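Research / Manipulation / Who we are
6 min read

About Skendance

Small lab, one question. How does a machine learn to pick up things that have no fixed shape? Bracelets, cords, strung beads, thin chain. Anything that looks one way when you put it down and another way the next time you look.

Skendance was started by Carleen Rewi and Murray Gilchrist after a long stretch of working on box picking. Boxes are fine. Boxes hold still. Carleen wanted the stuff that slides, rolls and tangles, and Murray had a drawer full of it at home, so the first tests were done with his late aunt's necklaces and a kitchen tongs. Most of those beads survived.

What we do now

We collect demonstrations by hand. A person holds the gripper, does the job the way a person would, and the camera on the gripper records from where the fingers are. No robot arm needed at that stage. The recordings go into Pedunia, our training setup, and Pedunia learns where to close, how wide to open first, and which way to come in.

Most of our collecting happens in ordinary homes. Bedrooms, kitchens, hallways. We did try a lab bench with a gray mat for the first months and the results were nice on the bench and bad everywhere else. So we dropped the bench. Beds are a good test – soft, a bit springy, and the sheets have patterns that confuse a model badly if it has only ever seen gray.
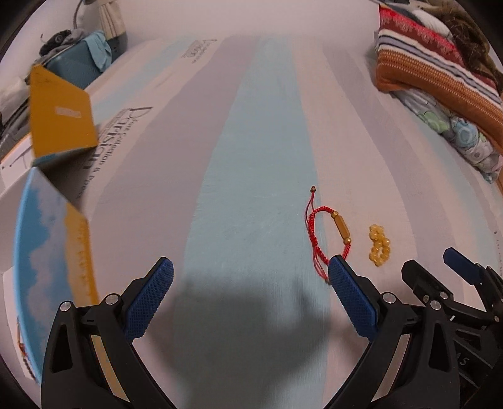

The method is called two-point approach. Short version: the model doesn't try to guess the full outline of a bracelet. It picks two points on it, one to grip and one to watch. The grip point is where the pads go. The watch point tells it how the rest of the thing is hanging once it lifts. If the watch point moves the wrong way, it opens, backs off and tries again.

Aroha Tuhiwai came up with the watch point. She had been going through failed grasps one at a time and saw the same thing over and over: the grip was good, the lift was good, and then a loose tail caught on a neighboring piece and dragged it along. The old model had no idea. It only looked at where it was holding.

Does it work? Mostly. In the July round we ran 338 picks on jewelry the model hadn't seen before. 203 came up clean on the first try with nothing else moved. With the watch point turned off, same pieces, same surfaces, the number was 176. Not huge. But we ran it twice and the gap stayed, and the picks it fixed were the tangled ones, the ones we cared about.

Where it still falls down:

- see-through beads, esp. with a strong window behind them
- very small clasps
- cord that matches the color of the sheet
- two pieces touching. It often treats them as one long piece
- shiny metal bits, some days fine, some days no

Ita Quinlan is working on the touching-pieces problem. Her idea is to nudge first, pick second. A small push with one closed finger, then look again and see what moved together. Early, but promissing. She'd like it known that the nudge was in her notes before Murray started saying it in meetings.

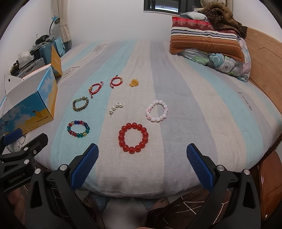
Layout matters more than we thought. At the start we let everybody arrange pieces however they liked, and everybody arranged them neatly, in rows, well apart. A model trained on neat rows is useless in a real drawer. Now there's a written sheet. Some rounds spread out, some close together, some dropped from hand height and left as they land. Virgilio Samonte wrote the sheet and he checks that people stick to it. He also keeps the bead box, please return the beads to him.

Two hands or one? Both. Single-gripper recordings are easier to clean up and train on. Two-gripper ones are messier but you can do things like hold a cord at one end and straighten it with the other. Pedunia takes both kinds, but we haven't got the two-handed results to where we'd publish them. Next year maybe.

How we got here

First name was Seyoum, which is still on the old door and some of the invoices. Same people, mostly. Changed when we moved out of the shared building. The collecting software kept its own name, Skarkuto, and is maintained by Aroha and whoever she can talk into it that week.

How we work

Everyone collects. Carleen too. If you train on the data you should have sore wrists from making it at least once a month. We look at failures together on Saturday mornings, 9:30, bring your own coffee as the machine is broke. We write up what didn't work along with what did, and the notes go out to partner groups in the same folder.

Working with us

We take on a few student projects a year. Good fit if you like small objects, have patience, and dont mind relabeling the same clip until it's right. Write to Ita with a paragraph on what you'd want to try. No need for a long CV. We also lend the layout sheet to other groups if they ask – send Virgilio a note and say what surfaces you're using.

Contact Skendance | Projects | Privacy | © Skendance, all rights reserved | Back to top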